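Shared workshop finishes second hand-held gripper

PLUNDDALE — Members of the Skakon shared workshop have finished a second hand-held gripper, matching the first in geometry and pad material, and have begun trial recordings with the pair. The tools are meant to collect hand motion for a small robot arm still under construction at the workshop's back bench.

Each gripper has two black fingers driven through pinned linkages. The fingers carry dark blue pads with a fine diamond-knurled surface. Earlier pads were smooth and let glossy plastic parts slip at low closing force. The finished tool weighs 518 grams without its cable.

The linkage was the slow part. The first set of pins had too much play, and the fingertips met out of line. The replacement pins are a tighter fit and the bores were reamed by hand, 8 per tool including spares. A full set of printed parts takes 30 hours on the workshop's older machine.

Trials are run in members' homes on ordinary tables, with household objects and no special lighting. The group has logged 56 takes so far. Motion blur during fast wrist turns remains the main fault — a shorter exposure setting will be tested next.
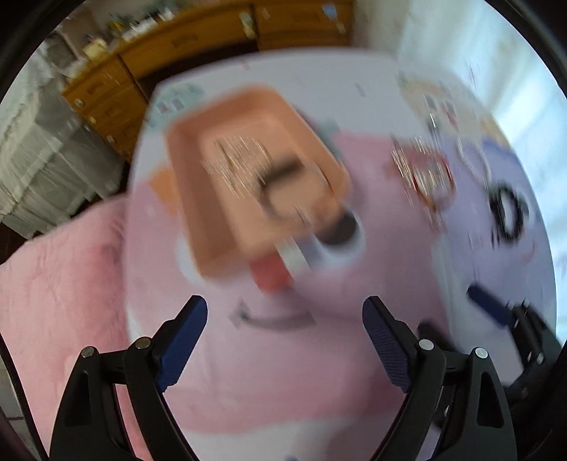 By Maksym Shevchuk
Flenevo Local News | December 22, 2021

The open fingers point toward a salmon-orange plastic tray on a cloth with large cartoon prints. The tray and prints are smeared by motion, and the blue pads stay sharp. The group plans to mount the same fingers on the arm in February.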